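How do I keep bathroom bottles from tipping over in a small basket?

Posted by Denise Bickerstaff in Home Organizing

Hi all! We're finally clearing out the hall bathroom at our place in Eltlow, and I'm trying to get everything that lives on the edge of the tub into little carry baskets, one per person. I bought 4 of them. Great idea until you pick one up and everything slumps to one side.

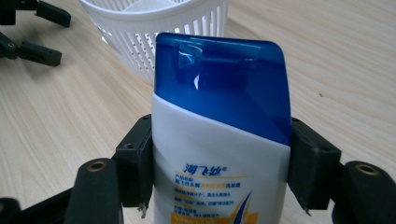
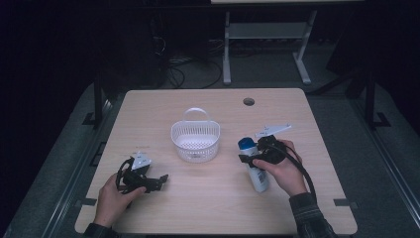
My trouble is mostly with mixing tall and short things. Shampoo bottles are the worst, and then there are the sprays, which I'd like to keep in with them. The basket I'm trying to fill is the small white one with mesh sides and the arched handle, and once the Head & Shoulders with the blue flip top goes in, I don't know what to put next to it - or whether it should go in first at all. The handle gets in the way too. Do you load from the middle or from the ends? And should I be putting something in the bottom? I'd like this done before my in-laws come in December.

Trevor Cropper

Middle first, for sure. Put your heaviest bottle right under the handle and it'll carry level, then work out toward both ends with the lighter stuff. Sprays go at the ends with the nozzles facing out so you don't squirt yourself (ask me how I know). If there's still a gap, roll up a washcloth and wedge it in. I did all of ours this way and the kids have been swinging them down the hall ever since, no spills so far.

For the bottom, a piece of that rubbery shelf liner, cut to fit. Leave a few holes open for drainage or you'll get slime. Also, don't buy the jumbo sizes! Anything up to 1000 ml is fine on a shelf, but in a little basket it's a brick.

dandenmom

I just use 2 baskets, one tall stuff, one short stuff. Works ok

Fetov

Agree with Trevor on the liner. Travel bottles are worth a look too, I refill the 125 ml ones and leave the big shampoo under the sink. They do fall over if you only have a couple in there, so pack them snug.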